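Transmisor de nivel por ultrasonidos Flenlow Eide 32
Referencia 231-E · Familia: instrumentación para depósitos

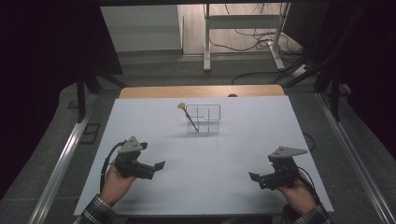
Organizador transparente con compartimentos y una brocha apoyada dentro.

Llevo ya unos cuantos años vendiendo sondas de nivel y si me preguntas cuál pongo yo en un depósito de agua o de producto químico suave, te digo el Eide 32 casi sin pensarlo. Lo montas arriba, mirando al líquido, y a medir. Como no toca el producto, te olvidas de flotadores pegados y de varillas llenas de costra (¡qué mañanas me han dado las dichosas varillas!).

Mide hasta 4 metros, con salida de 4-20 mA de dos hilos. El cuerpo es de PVDF y la rosca de dos pulgadas, así que entra en la mayoría de bocas que me encuentro por ahí. Se configura con dos botones: vacío, lleno y listo. También puedes hacerlo con el programador Vukix, que se vende aparte y te guarda los ajustes de cada tanque. Si tienes uno solo, yo me lo ahorraría.

Dónde no lo pondría: en tanques con mucha espuma, con vapor denso o con un agitador que pase justo por debajo. La espuma se come el eco y acabas con una lectura que salta. Para eso tengo el Ritau, que es radar y cuesta bastante más, pero funciona de maravilla.

Al instalarlo, déjale 20 centímetros libres entre la cara del sensor y el nivel máximo. Es la zona muerta y ahí no ve nada. Sepáralo de la pared y del chorro de llenado, y aprieta la rosca a mano, sin llave. Stavros Yordanov, mi compañero de taller, revisa las unidades antes de que salgan y todavía recibe alguna con la rosca pasada por culpa de una llave inglesa.

Datos rápidos
Alcance: hasta 4 m
Zona muerta: 20 cm
Alimentación: 24 V CC
Salida: 4-20 mA, dos hilos
Material del cuerpo: PVDF
Conexión: rosca de 2"
Cable: 5 m incluidos

Precio: 231 € más IVA, con junta y contratuerca. Los pedidos que entran antes del jueves a mediodía salen esa misma semana. Si dudas con tu líquido, escríbeme con el nombre del producto, la temperatura y la altura del depósito, y te contesto yo mismo. Una foto de la boca del tanque también me viene muy bien.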